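Kitchen drawer clear-out, quick version

Posted 25 Jul 2024

Doing this fast, got bread in the oven. The drawer next to the stove wouldn't shut again so out it all came. 21 things in there I hadn't touched since January. Most went in the donate box.

What works for me. Tip the whole lot on a towel. Wash the drawer. Crumbs get everywhere, warm water and a drop of dish soap, dry it properly. Then only put back what you used this week. The rest goes in a shoebox on a high shelf for 3 months. Didn't go looking for it? Out.

Peelers go dull, by the way. Mine was seven years old and I'd been blaming the carrots.
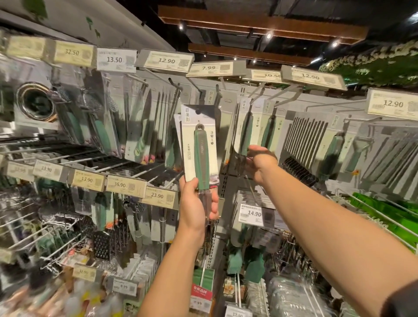
Replacing stuff: go with a list and stick to it, one in one out. Measure the drawer first, inside, corner to corner, becuase long tools go in on the diagonal or not at all. I like a long handle with a ring at the top, like the sage green one on the card, then it can live on a hook and the drawer never sees it. Check the price labels too, they jump around a lot along one row (7.99 up to 32.50) and dear isn't always better. Squeeze the handle if the packaging lets you.

Hooks. Screw-in ones, the sticky kind gave up on me over the stove. Steam. Three is plenty for a small wall.

Wooden spoons: scrub with salt and half a lemon, rinse, stand them up to dry. Dab of oil after. Dont soak them.

Rusty can opener, soak in white vinegar for a bit, old toothbrush, dry right away.

Oven's beeping. Knives next time.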